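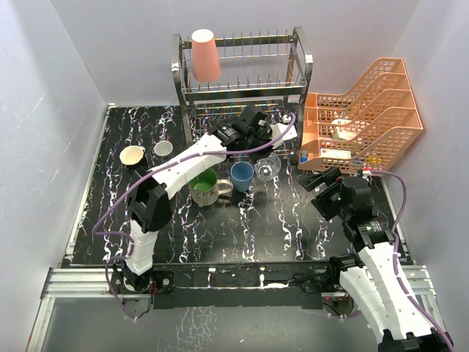 Dish Rack Results Are In, and They Surprised Us

Nov 5, 2025

If you stopped by the Ploltdale lab any time since May, you probably heard the clink of cups before you saw anyone. The dish rack project has finally wrapped up its first full round of tests, and we've been itching to share what came out of it!

Quick refresher for newer readers. The job is putting drinkware on a rack upside down. A person does this half asleep. For a two-arm robot that learns by copying people, it's a wonderful headache, because the cup has to be picked up, turned over and set down on a row of wires, and a small mistake at the pickup turns into a big one at the rack. Handles make it worse. Clear glass makes it a lot worse (more on that in a minute).

The usual recipe is to have a person steer the arms through the task many times, record everything, and train a model on the recordings. Our first model, Kiren, was built that way, with 3,000 demonstrations. It did fine with cups it knew, in places it knew. Slide a mug over so the handle faced the wrong way and Kiren would reach for it exactly as before, bump the handle, and then carry on to the rack holding nothing at all. It would even do the careful little lowering motion at the end. We got fond of that, but it was a problem.

So Obadia Koech tried something different over the summer. He let the model run, and had a person take over only when things started to go wrong. The person didn't finish the whole job. They steered the arm back to a good position, let go, and the model picked it up from there. Each of those short rescues was saved as its own training clip, and clips were weighted more heavily the closer they came to the moment of trouble. He named the method Nyamweya, and the whole set of rescues came to 1,096 clips, most of them just a few seconds long.

We trained a new model on half of the original demonstrations plus the rescue clips. Same arms, same rack, same table. Then we ran 70 test trials with each model, mixing up the cup positions and turning the handles every which way.

Kiren got its cup onto the rack, upside down and staying put, in 38 trials. The Nyamweya model did it in 59. That's with a lot less recorded driving time, and people who have spent an afternoon steering two arms will know why that made the whole room happy.

The number is nice, but the behavior is what got us hooked. The new model tries again! When a grip slips, it backs up, opens the gripper and comes in from another side. It was never shown a "try again" lesson as such. It saw people getting out of trouble from lots of slightly bad starting points, and apparently that was enough for it to go looking for a way out. On one trial it went back for the same mug 4 times and got it on the last one. There was cheering.

Now the glass. Clear drinkware is still the weak spot, and by a wide margin. Of the 11 misses, 8 were with clear glass. The cameras have trouble telling where the rim ends and the reflection on the tabletop begins, so the fingers close a little too high or a little too far back. A dark, glossy surface doesn't help. Obadia's hunch is that touch sensing in the fingers would do more good here than extra clips, but we haven't tested that yet and opinions in the group are split.

Two other cautions before anyone gets carried away. All of these trials used one rack and one pool of cups, so we can't say how the model would do in your kitchen. And the rescue clips came from three people who know the arms very well. Someone new might step in later, or too early, and we don't know how much that timing matters.

That last question is what we're working on next. The Brindis group has offered to record a fresh set of rescues with people who have never driven the arms before, using the same task and the same scoring. We'll train on their clips alone and compare. If you'd like a turn at the controls, they have open slots through the end of the term and the training takes under an hour. Write to the lab desk and put "rescues" in the subject line.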